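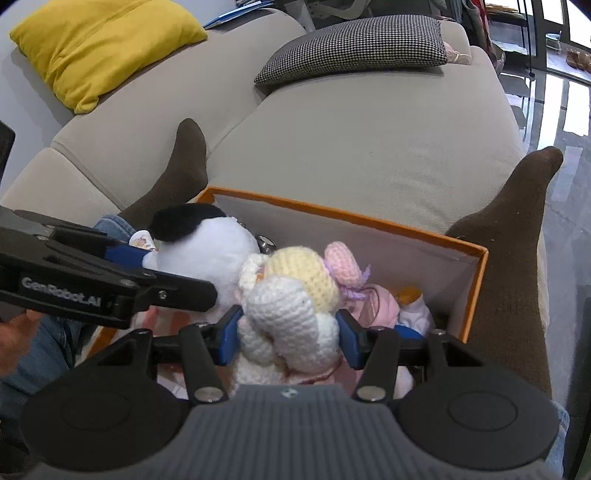
When does the candidate forum start, and can people ask questions from the floor?
Doors open at 6:30 p.m. and the first question goes out at 7. Floor questions must be written on a card and handed in before the break.

Brendasach Township Forum Planning Group
Minutes of the March meeting

Called to order at 6:05 p.m., five minutes after the time on the agenda, which is a group record. Minutes of the February meeting were approved after the spelling of "incumbent" was corrected in both places.

1. Candidates
All 3 campaigns for the state House seat have now replied. Two accepted. The third accepted "in principle" and asked whether the forum could be held on a different night, in a different building, with a different format. The secretary will write back and say we look forward to seeing them.

2. Topics
Members had sent in 40 suggested questions. Eleven were about the Ludier Road bridge weight limit, which trucks hauling grain have to go 9 miles out of their way to avoid. Agreed to combine these into one question. The member who wrote four of the eleven asked that the minutes show he was against this. They do.
Other topics settled on: rural broadband, school funding, drainage permits. A motion to add daylight saving time failed for lack of a second, although it was discussed for longer than school funding.

3. Format
Opening statements two minutes, answers 90 seconds, rebuttals 30 seconds. A rebuttal to a rebuttal will be treated as an answer to the next question. The moderator asked for a bell. The bell used last time could not be heard by anyone who was talking, meaning the candidates.

4. Room and sound
The Rellelura Grange Hall is booked. Rent is unchanged. The hall has 3 microphones and two of them work. Štěpánek Audio has offered to lend a third if we return the cable from last fall. Search for the cable is ongoing.

5. Yard signs
No campaign signs inside the hall or within the parking lot. Length of the parking lot was debated. Moved and carried that it ends at the ditch.

6. Other business
Coffee: same as last time. Objection noted.

Adjourned 7:48 p.m. Next meeting in April, same room, bring the cable if you have it.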